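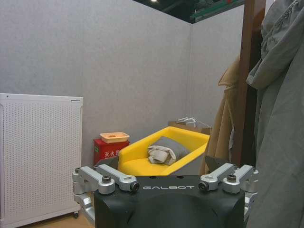 Support > Textile Care > Wool Coat Storage FAQ

Which coats does this page cover?

Wool and wool-blend coats sold under the Lavstead and Corutcombe labels. Quilted and waxed outerwear have their own pages. If the care label is missing, follow the wool instructions and skip any step that involves steam.

Do I need to clean a coat before storing it?

Yes. Moth larvae feed on wool soiled with skin oil or food more readily than on clean wool. Brush the coat from collar to hem, treat spots, and have it dry cleaned if it was worn through the season. Take it out of the shop's plastic the same day.

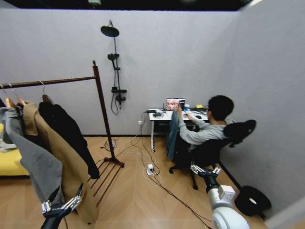
Hanger width matters more than hanger material. The ends should stop just short of the sleeve seam. A hanger that is too narrow leaves a dent in the upper shoulder, and a thin one leaves a ridge that may need pressing. Coats heavier than 6 pounds should be folded flat for long storage.

What humidity is acceptable?

Between 45 and 55 percent. Above 65 percent, mildew becomes likely on collars and pocket linings. One Clokau desiccant pouch covers a closet of up to 100 cubic feet; use two for anything up to 160.

Does cedar work?

Partly. Cedar oil can kill very young larvae in a tightly closed chest. It has little effect on eggs or adult moths, and none worth counting on in an open closet. Sand the blocks lightly when the smell fades.
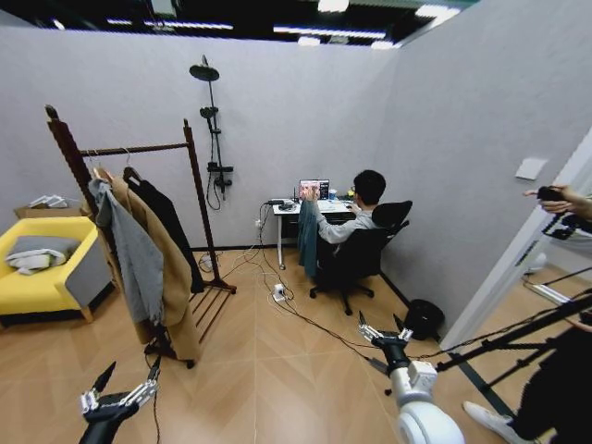
2 min read · Textile Care

Can I use a vacuum bag?

For a few weeks, yes. For a full summer, no — compression sets creases in the lapels and flattens the nap. Use a cotton garment bag instead. The Lagman long bag fits coats up to mid-calf.

I found small holes. What now?

Seal the coat in a plastic bag, press the air out, and freeze it at 0°F for one week. Let it return to room temperature before opening the bag. Vacuum the closet, including the baseboards, and empty the canister outdoors.

When should I check stored coats?

Once a month, and again in August before the fall repair queue opens. Repair requests go to Kristine Castillo at the service desk. Include the style number from the inside pocket label.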